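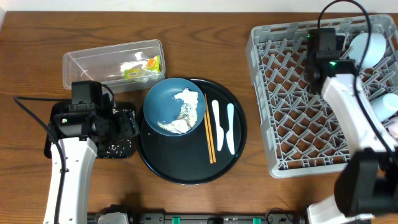 OK, dish clearing thread, as promised. We hit 307 good demos on the table-clearing task last night and I have thoughts, most of them about rice.

The task sounds like nothing. A meal is over, there's stuff on a big round tray, and two arms have to put the dishes in the rack and the trash where trash goes. My job is to drive the arms through it by hand, over and over, so the model has something to copy. The target is 600 demos. My shoulders would like a word with whoever picked 600 (it was me).

First thing I learned: your habits go straight into the data. I always grab with the right arm first. Always! Orysia Hladun went through my first batch and asked if the left one was broken. So now there's a sticky note on my monitor that says LEFT, and I follow it maybe half the time.

Second thing: slow is not the same as careful. My early demos had these long pauses where I was just thinking about what to do next. A person watching gets that. The model only sees an arm hanging in the air and learns that hanging in the air is part of doing dishes. Rigoberto Serrano calls them my coffee breaks.

We cut the worst pauses and I redid a bunch of the others. These days I plan the whole run before I touch the controls, say it out loud like a crazy person, then go.

Let me talk about wrist cameras for a sec.
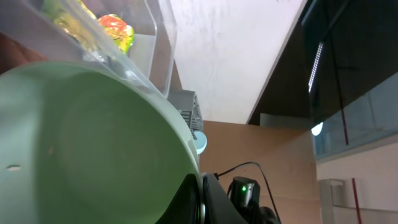 Wrist views are where I find out whether a demo is any good, and I wish I'd started checking them sooner. From the head camera everything looks tidy and you can see the whole table. Down at the gripper you get a wall of pale green bowl taking up half the view, a couple of shiny snack wrappers in the clear bin behind it, and a strip of LEDs way off in the background that has nothing to do with anything. The model has to work with that too. If all my bowl demos come in from one angle, it's going to think bowls are a kind of weather.

So the rule now is to change the approach on purpose. Come in a little high, come in a little low, start with the arm somewhere dumb. Berenice Arriaga resets the table between runs and she is ruthless about it. I'll get comfortable with a layout and she'll turn the tray and swap which cup goes where before I've put my mug down.

Somebody asked if we keep the bad runs. Some of them! If I fumble a grab and then recover, that's gold, keep it. If I fumble it and say a word my mother wouldn't like and quit, that one goes in the Flularen folder. (Flularen is what we call the reject pile. Long story, Citlali Xolalpa started it.)

Total recorded so far is 576, by the way. 307 kept out of 576. I was kind of embarrassed by that until Citlali told me what her first month on the towel folding set looked like.

And now chopsticks. Oh boy.

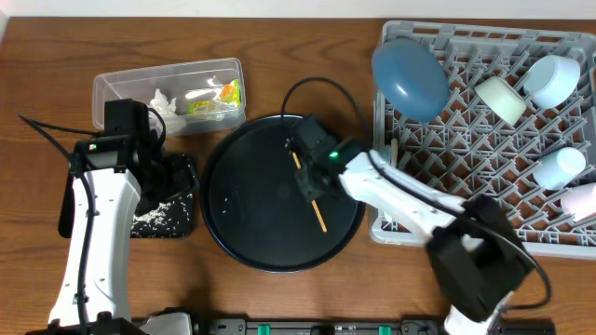

They're thin, they roll, and they lie nearly flat, so you have to get the fingertips almost down to the tray without crunching into it. Push too hard and the arm complains. Too soft and you close on air. I've gotten better at picking a spot off center and squeezing slowly, but I still miss plenty.

Also you want one at a time. I tried pinching a pair together because that's what I'd do at home, and it was a mess. Separate grabs are dull to record and much easier to label.

The rice stays, before anyone asks. Real plates have leftovers on them and a spotless table would teach the model about spotless tables. I did ask if we could use fake rice. Soledad Orozco said no before I finished the sentence.

Labels are the part I underestimated. Every run gets a short line of text for each step, and three of us were writing them three different ways. "Put cup in rack," "place the cup," "cup to dish rack." Soledad made us sit down and pick one. We spent an hour on whether a saucer is a plate. I lost.

Next up is more left-arm starts and more messy trays, and then Bhardwaj gets the first training run going. I'll post how it does, good or bad. If it drops a cup in my exact style I'm going to be a little proud.

Going to stretch. Ask me stuff, I'll answer after lunch!

Search posts Search

Contact | Copyright Urkthorpe | Back to top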